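Week 5: Looking after the toy shelf
Notes to go with the session, Playroom Care and Storage
Erick Mrema

Welcome back, everyone. I promised I'd write this one up properly, because we ran short of time last week and a few of you were still scribbling when the next group came in (sorry about that!). Keep these pages with your Week 4 handout on soft toys, as the two go together.

We're talking about hard plastic toys this week, the moulded sort that end up in the bath, the water tray, the sandpit and, if your centre is anything like Jirnholm, behind the radiator. When we did the big sort-out at Jirnholm in November there were 1,165 pieces in the cupboards, and nearly 80 of them went in the bin. A good many of those could have been saved with a bit of regular attention, and that's the habit I'd love you to take away from this unit.
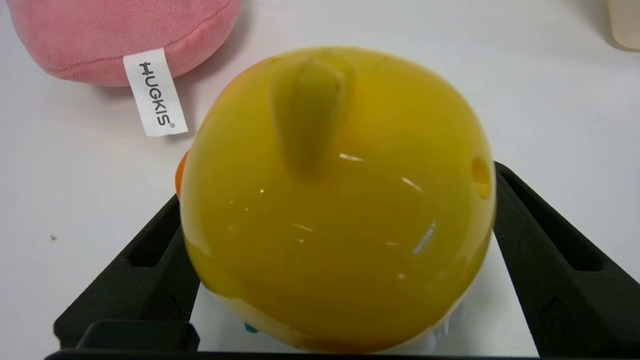
Sorting comes before washing, and I'd ask you to do it by how a toy is made, leaving its colour and the game it belongs to for later. Solid pieces go in one tub and hollow ones in another. Pick each toy up and turn it right over, as the side facing you on the shelf is rarely the side that needs looking at. A shiny yellow back like the one on this duck-like toy seems spotless at first glance, but there's a small round hole or hollow on the right that you'd want to check, and a raised bit like the tail is where I'd run a soft brush around the base. If you can't tell whether a hole goes all the way through, put the toy in the hollow tub and treat it as if it does.

For washing, use warm water and a mild dish soap, then rinse well. Squeeze hollow toys out over the sink, if they're soft enough to squeeze, and look at what comes out. Black flecks or a musty smell mean the toy is finished, however much somebody loves it. Leave everything on a rack for 40 minutes before you turn it, and give hollow toys overnight with the hole facing down.

Storage next. Open mesh or slatted tubs are best for anything that's been near water. Lids can wait until the morning.

For next week, please choose one shelf at your own centre, sort it into the two tubs and jot down anything you had doubts about. Bring your notes along, and an old toothbrush too if you've got one handy.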